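December, notebook, constitutional text group

Great morning on the Vavville charter! The eligibility clauses are finally lining up between the 1900s printing and the later consolidated one, and I now have 74 places where the wording differs. Most are dull (commas, "shall" for "will", a stray capital on Council), but the residence rule is a proper find. The old text says a member must live in the district "when chosen", and the consolidated one has "while sitting". Big change for two words, and I can't see any amending act behind it.

Checked Drurnano for comparison. They kept "when chosen" all the way through, so whoever tidied up Vavville was working alone or from a draft we haven't got.

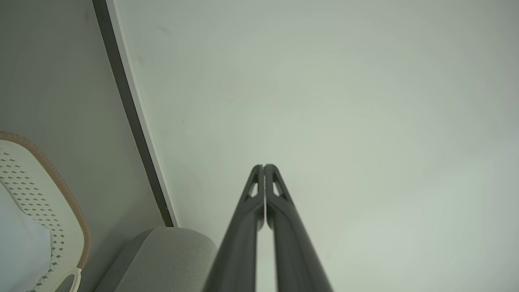 Next job is the oath. Tikstead has three forms of it, and the Policarpio search tool treats them as one, so my hit count was badly off: 2149 with the forms merged, around 700 once I limited it to members taking a seat for the first time. Use the second figure in the write-up. Please don't re-run the merged search over the top of it, I've saved it under "oath, first seat".

Also lovely: a marginal note beside the disqualification clause that reads "see debates". Which debates?? I've been through the index for the upper house and there's nothing under oath, allegiance or vacancy. Lower house index still to do, plus the petitions.

To do
- ask the Tikstead library for the draft bill, both printings
- fix the footnote on casual vacancies, it points at the wrong schedule
- cut the summary to 2000 words (it's miles over)
- look up "when chosen" in the Drurnano standing orders

Back on the lower house index after lunch, starting at V.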